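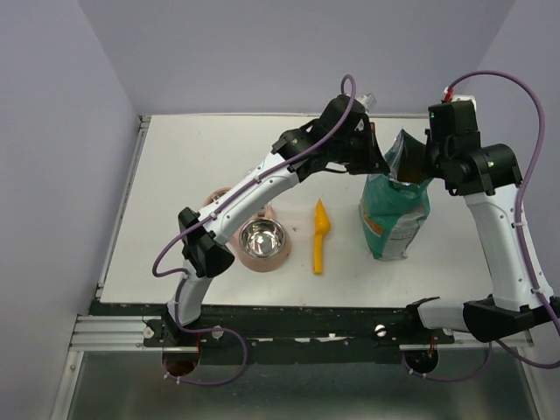 Bowls on a white tabletop.

Keep Making the Same Bowl

I broke a soup bowl in March. It was one of a set of Hirano bowls I bought at Rundeck, the housewares store in Stanlow, and I went back on a Thursday to get another. The clerk looked it up and told me the line had been dropped. The new bowl is a little wider and has a different rim. It won't stack with the old ones.

Dishes used to be sold as open stock. You bought what you could afford, and if you chipped a plate you paid for a plate. A pattern could stay in the catalog for decades. Now most of what I see on the shelf comes in a boxed set, and the box changes every year or two. If one piece breaks, the choices are to live with the gap, search the resale sites, or buy another box.

I understand why stores like new patterns. A fresh display brings people in, and old stock takes up space. But a cereal bowl is a tool, and the design was finished a long time ago. I would pay more for one if I knew I could replace it in 11 years.

Restaurants already get this. A diner that owns 500 plates can't start over when a stack goes on the floor, so its supplier keeps the same plate in production and sells it by the case. I ended up buying from a supplier like that. The bowls are plain and heavy, and the smallest order was more than my cabinet could hold, so my sister took half.

Makers could at least print an end date on the box. We expect one on milk, and milk is gone in a week.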